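Voice Work From Home > Training and Courses
Thread: Ornard audio description course, worth £215?

tallowmere
Has anyone here done the Ornard course in writing and voicing audio description? It costs £215 and runs for eight weeks, all online. I've been narrating e-learning modules for a couple of years and would like something else to offer clients. The sales page is thin on what you get each week. I have a decent USB mic and a treated cupboard, so I don't need the recording part so much as the writing.

pennant_row
I did it, finished in December. The writing units are good and take up most of it. You get three marked assignments and the comments on mine were detailed. The recording units are basic, and if you already narrate you can skip them. You'll need to keep up, as they don't extend the deadlines.

Dulcimer44
I'd save the money. I did the same course and got no work out of it at all. The jobs board they mention is just a link to Grinix, which anybody can join for free. You could learn the same from watching described programmes and reading the broadcasters' guidelines.

pennant_row
They don't promise work though. It says so on the booking page.

Dulcimer44
It says so in small type, under a large heading about building your income. People are entitled to read that as they like. I read it as a promise of some kind.

tallowmere
Thanks both. I'm not expecting work from it. What did the marked assignments involve?

pennant_row
First one is a short film clip with gaps marked, and you write to fit the gaps. Second is a museum object. Third is a full script, mine came out at 1082 words, and you record it as well. The second was the hardest for me because there's no dialogue to hang anything on.

kestrel_lane
I took the Latuheru one instead. Cheaper, but all the feedback is from other students, and half of mine never handed theirs in. If you want your scripts read by somebody who does the job, Ornard is better. If you just want to find out whether you like it, Latuheru is fine.

Dulcimer44
Or do neither and ask a local theatre. The Brorham let me sit in on a described matinee one Sunday and talk to the describer afterwards. I learned more from that than from the whole course.

kestrel_lane
That's useful if you live near a theatre that does it. I'm a two-hour drive from one.

Dulcimer44
Fair enough.

tallowmere
I think I'll book it. Is there anything I should practise before it starts? I tend to over-write. My e-learning clients cut me down all the time.

pennant_row
Over-writing was my trouble too, and what helped was describing still pictures against a timer before I touched any video. Pick an ordinary one, give yourself ten seconds of speech, record it straight off and listen back the next day. Decide what the listener needs first. With the one below I'd go for "A single triangular sandwich stands on a beige tray, an empty wicker basket to its right. Behind the tray, red Coca-Cola bottles in two rows on a clear stepped rack." My first go used up all the time on the sandwich filling and never reached the bottles. Then do it again in five seconds and see what you drop. Leave the mic settings alone between takes or you'll end up fiddling with those instead.

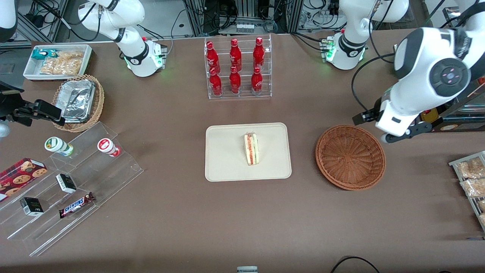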